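Teaching by hand: what 1,332 demos got us

Posted in December by the Drillerell bench blog

14 shares | 6 comments

I've been itching to write this one up. For the last few months our little group has been trying to teach a two-armed robot to do fiddly jobs with cloth, and we finally have a result I'm happy to show people!

The old way went like this. Someone sat at the controls, steered both arms through the job and recorded the lot. It works, but it's slow and your shoulders hate you by lunch. We got 300 good recordings that way and I think everyone quietly hoped we'd never have to do another.

So for the new set we left the arms parked and went hand-held. You pick up a gripper in each hand, put the head camera on and just do the job yourself. The software (we call it Histier, don't ask) works out where each gripper went and turns that into moves the robot can copy. The robot never has to be in the room.
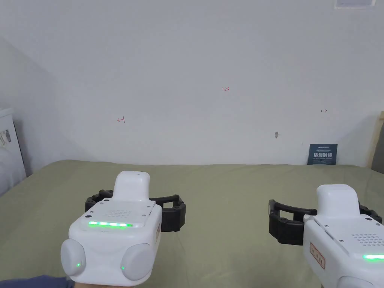 The speed-up was huge. A tricky fold that used to take most of a coffee now takes less time than finding the mug. We recorded 2,945 tries, threw out anything where the tracking slipped or the head camera lost sight of a gripper, and kept 1,332. That's a lot of waste, I know, and I want to get it down. Most of the bad ones came from the first two weeks, when we were all moving far too fast – you feel so nimble with the things in your hands that you forget a robot has to follow you later.

Then came the fun part. We trained one model on the 300 steered recordings and a second on the hand-held set, and ran both on the same job, folding a tea towel and squaring up the corners. The hand-held model won easily. It's smoother, and it does this lovely thing where it lets go of a bad corner and has another grab at it. We all do that without thinking, so of course it's all through the recordings, but seeing an arm do it made me yell loud enough to bring people in from next door.

Now the fair warning. The second model had far more to learn from, so this isn't a clean test of one method against the other. I'm going to rerun it with 300 from each and see how much of the gap is left. My guess is a fair bit, though I've been wrong before. Neither model copes well with a change of colour in the cloth, either. Dark towels are still a mess.

Next up is Entili, our set of harder jobs with 2 kinds of fabric at once, and after that I'd love to try it on the older arms over at Rorkusa. If you've done hand-held recording yourself, tell me how you deal with lost tracking. I'm all ears.

6 comments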